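Can a machine do the housework yet?
General chat > Home and workshop – 5 replies

mossbank_ted
Started this in November and forgot to post it. My sister is convinced that in a few years we'll all have something on wheels that tidies the kitchen, and she's put off replacing her dishwasher on the strength of it. I say she's dreaming. I fit shelving for a living and I can't see a machine getting a stuck cupboard open, never mind putting the plates away in it. Am I being an old grump?

Pindle
Bit of a grump, yes! I spend my evenings mucking about with simulated rooms, and opening a cabinet by its handle is the sort of job I give the arm. You get a gripper with two flat fingers, a tiled floor, some furniture, and off you go. My last batch was 627 tries at one door and it managed 87. Rubbish, I know, but a year ago I was getting none at all.

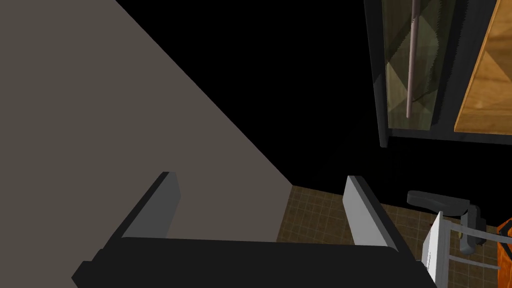

The handle is what eats my time. A long thin rod sounds easy to grab, but come at it a few degrees out and the fingers close on nothing, or they shove the door instead of pulling it. Chairs are my other headache – anything with an open frame and I'm forever catching an elbow on it.

gasketcase
87 out of 627 and you're calling him the grump?? I'd have sent an apprentice home. And that's with no crumbs, no cat and no kid's coat hung over the door.

We had a Minami arm on trial at our place in Hastotside. It moved trays from one bench to another, over 2000 in a shift, and never dropped one while I was stood there. Then somebody turned the trays round the other way and it sulked till dinner time. Same old story, brilliant at one thing.

Pindle
Fair, but yours was taught one job and mine's meant to cope with a door it hasn't met before. You can't mark them the same. And I can run mine all night for the price of the leccy.

quietlathe
I'm with gasketcase on the house and with Pindle on the shop floor. We've got a Grondance sweeper at the Brandham unit and it does the aisles better than I ever did. Takes it 40 minutes. I still do the corners with a brush, mind.

mossbank_ted
So it's sweeping yes, cupboards no. I'll tell her to buy the dishwasher. Pindle, does yours ever shut the door again afterwards?

Pindle
Haven't tried it. Might set one going tonight.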